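Veltstead folding storage crate, 40 litre

Product code: 926
Colours: slate, cream, moss
Sold singly or in packs of four

The Veltstead is a folding crate for cupboards, car boots and garage shelves. It opens in one movement and the end panels click into place. Folded, it lies flat enough to slide behind a door or under a bed. The handles are moulded into the short sides and the rim is rounded, so it is comfortable to carry when full.

Crates of the same size stack when open or folded. The optional Flurholm lid clips on at both ends and is sold separately — please check the size before ordering, as it does not fit the 25 litre crate.
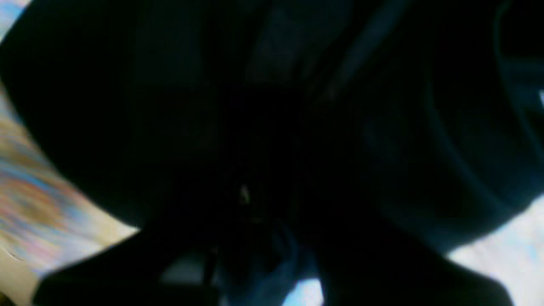 Can the crate go in the dishwasher?
We advise against it. Wash it by hand in warm soapy water, rinse, and leave it open to dry before folding.

The crate is made by Uçar and packed at our Urkotano warehouse. We keep roughly 3000 in stock, and orders placed before 2 pm leave the same day. Packs of four are sent in one box. Moss is out of stock until March.

Spare end panels can be ordered under code 714. They are supplied in pairs, with hinge pins, and fit all crates of this size. Unused crates may be returned in their original wrapping. Lids are returned separately.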